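Homa Yazdani had the spreadsheet open before I'd got my coat off. She runs the bench programme at Prirenthorpe, and I'd come to ask how a small outfit goes about paying for a pair of robot arms. I'd thought we'd start with the arms. We started with shelving.

"Everyone prices the arms and stops," she told me. "Then you need the rail they bolt to, the cameras, the panels, a table that doesn't wobble. My first budget for Bangera had one line in it. One! Terence sent it straight back."

Terence is Terence Furnival, who signs things off, and he wandered in at this point with a mug of tea and no sign of regret. "It was a very short spreadsheet," he said.

Bangera is the name of the fruit job, all bags and baskets and soft things that mark if you squeeze them. I asked what had eaten the most money and Homa said fingers, straight away. She now puts two spare sets per arm in every order, which I'd have thought was greedy until she showed me what a set costs (£144, before delivery).
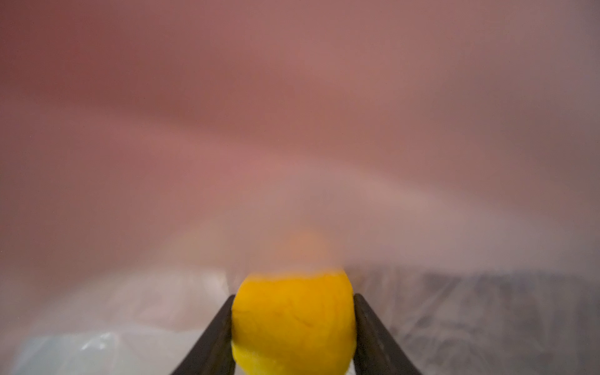
Something yellow between the fingers, from the wrist camera.

"You can get cheaper ones," she said, "and we did, from Gultavel, and I'm not going to be rude about them because they were lovely on the phone. But I'd rather buy fewer arms and good fingers." Cameras come next on her list: one on each wrist, plus a fixed one looking at the table. She'd cut the fixed one from an early draft to save £191 and put it back the same afternoon.

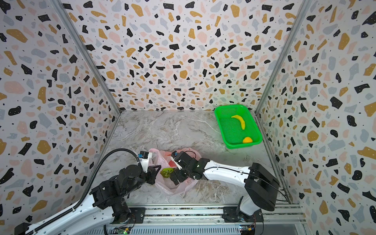

I wanted to know why she'd gone for two arms at all, when one would have halved the sum. Well, nearly. "Bags," she said. "Have you ever tried to get a pear out of a carrier bag with one hand? You end up chasing it round the kitchen." Terence, who had argued for one arm for most of May, asked me to write down that he'd come round to it.

Then there's the fruit itself. It goes under consumables, with bags and cable ties, and Homa reckons people forget it completely. She does a shop on a Monday and keeps the receipts in an envelope taped inside the cupboard door. 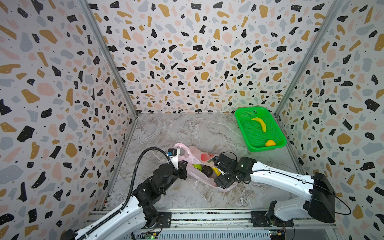

What she'd change is the timing. The quote from Faltness was good for six weeks and she spent four of them waiting for a signature — Terence looked into his mug at this — so next time the paperwork goes in first and the haggling comes after. She's also asking for a maintenance line of its own, so that a worn cable doesn't have to come out of the fruit money.

I asked whether a third arm was on the cards. Homa laughed, and Terence said he had a meeting.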